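From the block shelf

October has been all about paint around here! I finally sat down with the old wooden blocks (the ones from the bottom drawer at Lutesetti) and started sorting out which ones need a new coat and which can carry on as they are. Snædís Dalsgaard wants everything sanded back to bare wood. I'm a lot less strict. A red cube with a few bumps and scratches in the paint still looks like a red cube to me, and a mark near a corner never stopped anyone from stacking it. 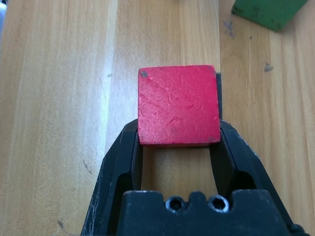 So my plan is to leave the reds alone until after the holidays and start with the yellows, which are in much worse shape. Unnur Holst gave me 2 cans of the Flolto enamel she had left over from her kitchen chairs, and I tried it on a spare block last night – lovely color, but wow, it takes forever to dry! Thin coats, people. I went on way too thick and ended up with a thumbprint in it.

If you have fine sandpaper lying around, I'd love some. Leave it in the tray by my door, any time before noon.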